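Branch Safety Inspection: Checklist with Comments

Ondotow Savings and Credit, Kekana branch
Inspection done 31st August
Inspector: Ivars Lepik
Accompanied by: Nyokabi Rotich (branch manager), Idrisa Ogola (head teller)

How to read the marks: OK means no action. PART means the point is fulfilled but something is missing. NO means action is needed before the next visit. I write comments also where the mark is OK, when I think the next inspector will want to know it.

1. Entrance and customer hall

1.1 Main door opens outward and is free of obstacles: OK
1.2 Floor even, mats fixed: PART
The second mat moves when one steps on its corner. An old customer could fall. Please fix it with the same tape as the first mat.
1.3 Maximum number of persons shown at the door: OK
The sign says 50. On the day when pensions are paid the queue goes out to the street, and Ms. Rotich told me the guard then lets people enter in small groups. This is good practice but it is written nowhere.
1.4 Emergency exit sign lit: OK
1.5 Complaint box locked, key with manager: OK

2. Teller counters

2.1 Panic button at each position, tested: PART
We have 4 positions. Three buttons gave signal to the Stirnetti monitoring center at once. Position two gave signal only after the second push. Mr. Ogola had reported it in February and he showed me the letter. I could not find an answer to this letter in the file.
2.2 Counter glass without cracks: OK
2.3 Cash drawer limit respected: OK
Checked at two positions, without announcement.
2.4 Tellers know what to do in a robbery: OK
I asked each one separately. All answered that they give the money and do not argue. The newest teller was nervous with me but her answer was complete.

3. Paper, waste and confidential documents

3.1 No customer papers in ordinary waste: PART
One deposit slip with a readable account number was in the bin beside the customer writing desk. Customers throw these there themselves, so I do not blame the staff, but somebody should look before the bag goes out.
3.2 Shredder working, with finger guard: OK
3.3 Confidential waste stored locked until collection: NO
The cabinet closes but the lock does not turn. The collecting firm, Oder, comes every 30 days, and this is a long time for such papers to be behind an open door.
3.4 Packaging and cardboard kept away from heaters: OK

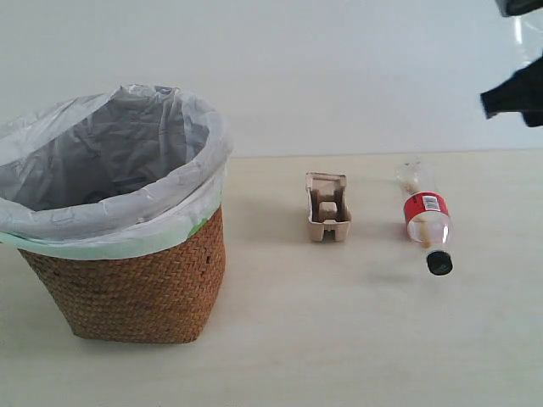
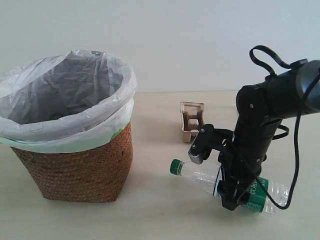

Lined basket and molded pulp packaging, both views.

3.5 Collection receipts kept in file: OK
The receipts are in good order, with signatures. One is signed twice by the same person, where the second signature should be from a witness. I have explained this to Ms. Rotich.

4. Vault and cash handling

4.1 Two persons present at each opening: OK
The register was read back for 20 openings and every line has two different signatures.
4.2 Time lock set correctly: OK
4.3 Ventilation inside the vault: PART
The fan works but it is loud, and staff switch it off when they count. It must stay on while anyone is inside.
4.4 Telephone inside the vault: OK
Tested by calling the front desk. Lilian Minja picked up on the third ring.
4.5 Keys and combinations held by separate persons: OK
I do not write the names in this paper. They are in the sealed envelope at head office.

5. Fire and electricity

5.1 Extinguishers in date and reachable: PART
The one in the corridor is in date, but a stack of archive boxes stands before it. Boxes were moved during my visit. I will look at this place first when I return.
5.2 Smoke detectors tested: OK
5.3 Server room temperature in order: OK
5.4 No multiple plugs connected one in another: NO
Found under the loan officer's desk, with a kettle on the end. The kettle should go to the kitchen.
5.5 Evacuation drill in the last year: OK
Attendance list seen. The guard was not on it. He is employed by another firm but he must take part also.

6. Remarks of the branch

Ms. Rotich asks that the panic button at position two be treated as urgent, and I agree. She also asks whether the branch or head office pays for the cabinet lock. This is not for me to decide, so I have sent the question to Kerubo Owino in operations.

Mr. Ogola does not agree with mark 4.3. He says counting takes more than one hour and the noise causes mistakes. I keep the mark, but I recommend that a quieter fan is priced.

Points marked NO: 3.3, 5.4
Points marked PART: 1.2, 2.1, 3.1, 4.3, 5.1

Signed: I. Lepik, N. Rotich
Copy to: K. Owino, operations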